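Addo Counter Packing Guide
Section 4: Bagging bottled drinks

Kenta Kobori wrote the first version of this section and claimed that any thin bag will carry any bottle. I have my doubts, and so did Esi Amegashie at the Atdale shop, so the steps have been rewritten. Use a white or clear table and a thin translucent bag.
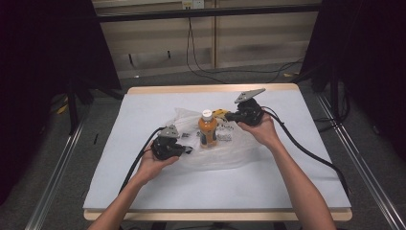
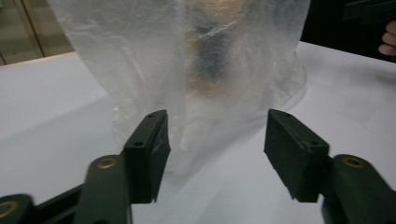

4.1 Opening the bag

1. Lay the bag on the table and find the mouth. Thin plastic clings to itself. The supplier calls its bags "easy-open." Allow yourself 10 seconds anyway.

2. Rub the two layers apart near the handles. Don't blow into the bag.

3. Spread the mouth wide and let the bottom settle on the table. Wrinkles don't matter. A fold twisted under the base does.

4.2 Loading

4. Check that the cap is tight before the bottle goes anywhere. "Factory sealed" is a nice phrase – check it with your hand.

5. Stand the bottle upright in the middle of the bag. Small items go in beside it afterward.

6. Pull the sides up evenly, then lift an inch and hold.

Caution: The Flotton bag is sold as safe for 2000 grams. We have not seen how they tested that, and a printed number won't help you on a wet sidewalk. Double-bag anything in glass.

Note: Reorder under stock number 3539. Packs are supposed to hold 20 bags. Count the first one.

4.3 If the bag tears

7. Set the load down and start over with a new bag. Tape is not a repair, whatever the Zivedex leaflet says – it peels off as soon as the plastic stretches.

8. Put torn bags in the film bin, if your shop has one. Otherwise see Section 6.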